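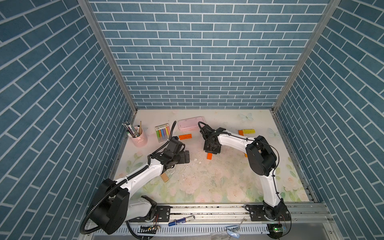 By Ilze Žukauskas | Jan 4, 2018 | Sticks

Vesport Ultier 5 Senior Hockey Stick

Item 194-U5. Left or right. In stock.

The Ultier 5 is a one-piece composite stick with a low kick point, built for forwards and for defensemen who shoot from the half wall. It replaces the Ultier 2 in the Vesport line. The blade core and the taper are new. The shaft dimensions are unchanged, so end plugs from the older stick still fit.

Construction

The shaft is a carbon fiber weave over a hollow mandrel form, cured together with the blade in a single mold. There is no joint at the hosel. Walls are thicker through the lower hand area, where slashes and blocked shots do most of the damage, and thinner above it. Corners are slightly rounded and the sidewalls are straight. The finish is matte with a light grit from the top hand to just below the label. Players who tape the full shaft can order it smooth.

The blade uses a two-rib foam core. Compared with the Ultier 2, the ribs sit closer to the heel, and the toe is stiffer as a result. Puck feel on hard passes is a little firmer. Some players will need a few skates to adjust.

Specifications

Weight: 374 g, uncut, right-hand, 85 flex
Flex: 75, 85, 95
Length: 60 in. uncut
Kick point: low
Grip: grit (standard) or smooth (to order)
Curves: open toe, mid, heel

Cutting and flex

The printed flex rating applies at full length. Each 2 in. removed raises the effective flex by almost 5 points. A player between ratings who plans to cut the stick should take the lower one. Cut with a fine-tooth saw, tape the cut line first, and sand the edge before fitting a plug. Do not cut below the marked line – the wall changes thickness there and the plug will not seat.

Shop notes

Ott Mets at Avotiņš fitted the first batch for a senior league team and reports that the mid curve is the closest match for players coming off the Prostia sticks. The heel curve runs flatter than its chart suggests. Check it against your current blade before ordering, as taped sticks cannot be exchanged.

Warranty

The shaft and blade are covered against breakage in normal play for 30 days from first use. Cutting does not void the warranty. Heating the blade to change the curve does. Keep the receipt and both pieces of the stick.

Related items

Ultier 2 Senior (closeout, right only)
Ultier 5 Intermediate
Vesport end plug, wood, 5 in.
Cloth tape, black or white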